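Dakero extends slip testing to tiled floors in shared buildings

Building services firm Dakero will add slip-resistance testing of interior tile to its maintenance contracts, the company said in May 2025. The change covers 612 buildings and applies to entrances, corridors and ground-floor common areas.

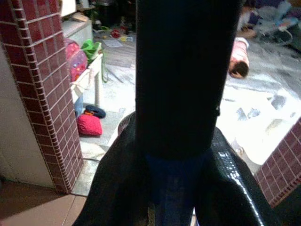 Anouk Vermeulen

Testing will use a pendulum device, which swings a rubber slider across the floor and records the loss of energy as a test value. Each location is measured dry and then wet. Unglazed and glazed tile are logged separately, as are areas within 3 meters of an exterior door.

Floors that fall below the contract threshold will be cleaned with an alkaline degreaser and retested. If the second reading is also low, the owner receives a quote for surface treatment or replacement. Dakero has named Juletti as its supplier for treatment products. Laboratory checks on removed tiles will be done by Bilunetti.

A trial at the Vídalín housing complex ended in December. It covered 100 test points, of which 20 failed the first wet reading. Most of those were traced to residue from floor polish.

Cleaning staff will receive revised instructions covering dilution rates, rinsing and the removal of loose grit before mopping.
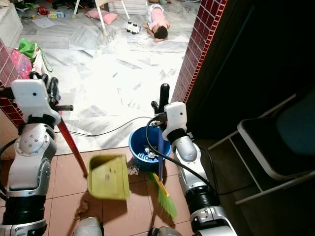 Contract terms and notice periods

Existing customers have until the next renewal date to accept the new schedule. Fees for the first round of tests are included in the current rate.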